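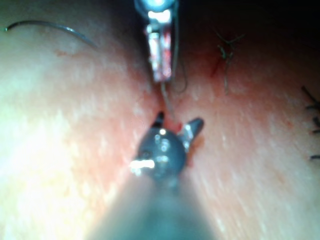 Wrist view, needle driver above, jaws open below.

Forums > Teaching by Demonstration > Surgical Arms

Browse New Unanswered Tags

How many suturing demos before the policy stops dropping the thread?

Hi all! We're teaching our arm to suture by driving it from the console - I do the stitch by remote control and it records everything. I have 50 demos so far, and the learned version reaches for the thread nicely and then closes on nothing. Do I just need more, or am I showing it badly? The wrist view I'm training on is like this, with the thread held in the jaws and running over to the stitches on the right.
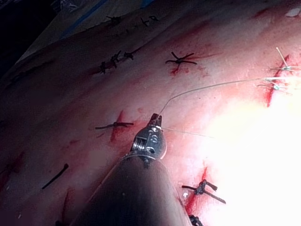

Replies

Irnell
Welcome! I'd look at your pauses before recording more. When we drive by hand we stop to think with the jaws open, and the arm learns to stop there too. Trim those bits, and try to come at the loop from the same side every time. The spot I'd worry over is open jaws with the thread arcing over them.
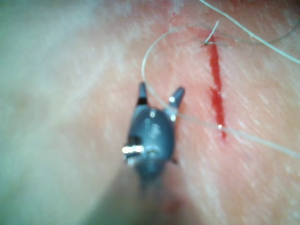
A pale strand on pale tissue is hard to judge for depth, so add a second view if you can. We went to 100 trimmed demos and it was a different animal - I was so pleased I called my mother.

Plinside
more data. we used 1,000

Funda
Agree with Irnell. Also have just 2 people drive, since everyone's hands are different and the mix confused ours all through March.

Contact | Copyright | Back to top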